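Home | Forums | New Posts | Members | Search | Log In

Finishes and Furniture > Table tops: is hardwax oil worth the price?

grainchaser
Getting ready to finish a big worktable and everybody keeps telling me to use Plomon hardwax oil. One coat, no sanding between, lasts forever. It's 789 for the bucket at my supplier. I have a hard time believing any of that. Has anyone here lived with it for a few years, or is it all people who finished a table last week and took a nice picture?

dovetail_dan5
Used it on a desk. It's fine. It's oil and wax. Water rings showed up inside a month and I wipe my spills up.

millrun
Then you put it on too thick. You have to buff it off after a few minutes and leave it alone for 24 hours. I've had mine on a kitchen table for 5 years with kids.

dovetail_dan5
Every time this stuff fails it's the user's fault. Funny how that works.

grainchaser
What I'm after is a light top that stays light. My last one was oil and it went the color of weak tea. Tone I want is close to these two, pale wood:

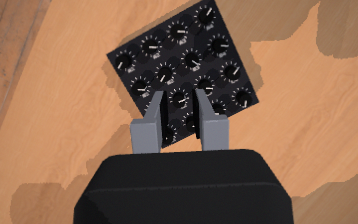
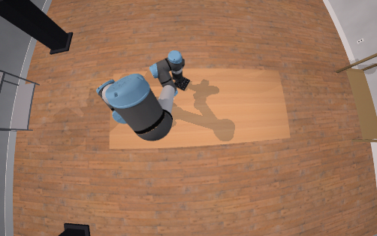

The guy at Clernard swears theirs doesn't yellow. He also sells it, so I'm not putting much weight on that.

plankton_bay
Every oil I've tried has gone yellow on me. Some just take longer. If you want pale, use a water-based poly and quit reading labels.

millrun
Poly looks like plastic and you can't spot repair it. With oil I rub a little on the bad spot and go make coffee.

plankton_bay
I've had guests put their hands on my poly table and ask what oil I used. Three thin coats, flat sheen. Most people can't tell.

grainchaser
Has either of you tried the Voltetura stuff with the white pigment in it? Reviews all sound like the same person wrote them.

dovetail_dan5
Tried it on scrap. Blotchy on maple, okay on ash. Do a test board, and leave it in a sunny window until March before you spend that kind of money.

millrun
Agree on the test board – first thing we've agreed on in this thread.

grainchaser
Fine, test boards. Oil on one, poly on the other, half of each covered with cardboard. Still not paying for the bucket up front.

Last updated: March

We use cookies to keep you logged in and to measure traffic. Accept | Settings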